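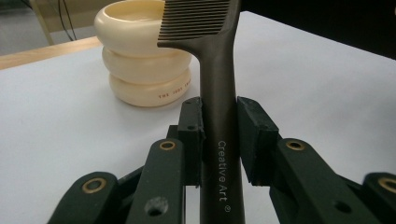 The Creative Art comb. Dark gray plastic, fine teeth.

Tue 18 March

Marbling bench, size batch from last night. Writing this up with wet hands so excuse the smears.

Size came out too thick again. Blended it before going home, left it covered by the window, this morning it poured like egg white, the stringy part. Same recipe as January and in January it was fine. Differences I can think of: new carrageenan (the Rornora bag, old one was whatever came before), water straight from the tap instead of the jugs, room colder. Changed three things at once, dumb. Let down with 300 ml of water, stirred slow by hand, waited. Better. Skimmed with newspaper till no bubbles came up on the strip.

Test drop of blue: spread to a decent size, ragged edge. Waited, second drop, edge cleaner. So it's temperature at least partly. Size and paint want to sit in the same room together overnight, I've written that in this book before and then put the paints back in the cold cupboard anyway. Paints now live on the shelf over the trough. Please leave them there.

Surfactant: one drop per cup in the blue, two in the ocher, ocher still sinks. Goes down in threads and lies on the bottom looking pretty and useless. Third drop, floats, but now it shoves the blue into veins. Which would be ok if I wanted veins. Put the ocher down first then, blue after, and that evened out. Order so far:

ocher
blue
white (thin)
blue again if needed, sparingly

Black not working at all today. Curdled in the cup. Looks like cottage cheese somebody dropped in the road. Threw it out, washed the cup. Suspect the hardness of the water but the other colors don't seem to care so maybe just an old bottle. Check the date on it. No date on it. Ok.

Alum. This is the part that matters for the Amberg job so writing it out properly.

Paper is the Fliltberg text, 114 gsm, cream. Sponged one side with alum, pencil X on the back top corner, stacked between boards damp, pressed under the iron weight. Last time I let them dry out fully before using and they cockled so badly that every sheet trapped air in the middle. Today used them barely damp and flat. Huge difference. First four sheets went down with no air at all. Fifth one I dropped too fast at the end and got the line across, my own fault.

Sheets that went wrong and why, as far as I know:
- one with no alum on that side. X was on the wrong face. Whole pattern slid off into the rinse, rather lovely to watch, lost sheet
- one with a hesitation line, see above
- two with white specks, dust or undissolved alum grains, couldn't tell under the lamp
- one too dry, air pocket the size of a palm

Alum solution should be strained. Putting it through a coffee filter from now on. Also it was made in January and there were crystals on the neck of the bottle, so the strength is anyones guess. Fresh batch tomorrow, warm water, let it cool, filter, label it with the day for once.

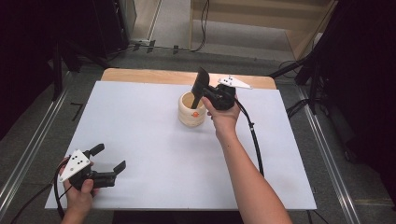
Cream ridged cup, orange dot on the front. White board.

Patterns. Abubakar wants endpapers that match the old ones in the Amberg ledgers, so I had the one loose leaf out all morning in its sleeve and kept looking at it. I had it down as nonpareil, plain and simple. Looking longer, not so sure. The rows are nonpareil spacing but they drift to the left as they go down, as if whoever pulled the rake was leaning on one side of the tray. Or the rake had a bent pin. Either way if we do it dead straight it'll look wrong next to the original.

Tried it three ways:

1. Straight nonpareil. Clean, boring next to the leaf.
2. Nonpareil, then a very light diagonal pull with the wide rake. Too much. Turns into something else completely.
3. Nonpareil pulled with the rake deliberately skewed, one end leading. Close! Really close on the left half. Right half crowds up where the end of the rake drags behind. Trough may just be too narrow for it. The original was surely a wider sheet cut down.

So do number 3 and only use the left half? Wasteful, but each endpaper is only a bit more than half a sheet anyhow. Have to ask Abubakar how many he needs with spares. His note says 87 volumes, but that's the whole set and I don't believe he means all of them. Most of those have sound endpapers and should be left alone in my opinion. ASK before mixing more color.

Color match: the blue in the leaf is grayer than mine. Put in a touch of the ocher, went green obviously. Touch of burnt umber, better. Needs to be judged dry, wet swatches lie. Pinned the swatches along the line by the door, numbered in pencil on the back, 1 is the plain blue and they get dirtier as they go. Will look in daylight tomorrow, not under these tubes. The red in the leaf has gone brown on the fold and is still nearly pink under where the flap covered it. Which do we match? I say the brown, Alaric Whitlock says the pink, on the grounds that ours will go brown in its own good time. He may be right but I won't be around to see it and neither will the customer.

Rake notes, for whoever makes the next one. Pins in the present one are set in a strip of foam board and the board has soaked up water and swelled, so the spacing at the ends is off. Going to redo it in a strip of hardwood, drilled, pins glued in. Needs two coats of varnish before it goes near the trough. Mark the ends L and R, since if it does turn out crooked at least it'll be crooked the same way every time. Keep the pins off the bottom of the trough, they were scraping today and bringing up the sunken ocher in little puffs. 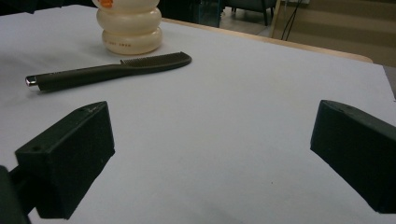

Rinsing. I've been too rough. Holding the sheet under the running tap took the crispness off the fine rows, compare sheet 3 (tap) with sheet 6 (slid once through the shallow tray, then drained on the sloping board). Sheet 6 much sharper. Size takes longer to come off that way and the sheet feels slimy for a while, then it doesn't. Don't poke at it. Hang over the thick dowels, the thin ones leave a crease.

After lunch the size had started to go off color, brownish skin at the corners. Skimmed between every sheet, newspaper strips, full width. Went through most of the stack of paper in the blue crate so bring some in if you have any lying around at home. Glossy supplements no good, they just skate.

Got a run of decent ones late in the afternoon. Temperature had come up, hands had warmed up too. The rule seems to be that the first hour is practice and I shouldn't use the good paper for it. Use the offcuts of the cartridge stuff, it's in the flat drawer, second one down, under the felt.

Pressed the dry ones from last week. Ironed from the back, low heat, between sheets of the brown. One stuck. It had too much paint on it to begin with, you could feel it with a thumbnail. Burnished two of the good ones with a bit of wax on a cloth to see if we get nearer the sheen of the old leaf. Nearer yes. Left one unwaxed to compare, same batch. Smell of the wax is strong, leave the door open if you do more.

Rub test: dry finger, nothing. Damp cotton, faint blue on the unwaxed, nothing on the waxed. A reader's thumb is somewhere in between so waxing might not be optional. Ask Abubakar wether the client minds wax. Some do.

To do
- new alum, strained, labeled
- go back to jug water and see if the black behaves
- hardwood rake
- order carrageenan, not more of the Rornora until I know
- swatches in daylight
- cut one left-half sheet to ledger size and fold it, check the cracking on the fold
- return the loose leaf to its folder!! it's on the high shelf, in its sleeve, face down

Size left in the trough, covered with the sheet of plastic. Might get one more morning out of it. If it smells, dump it.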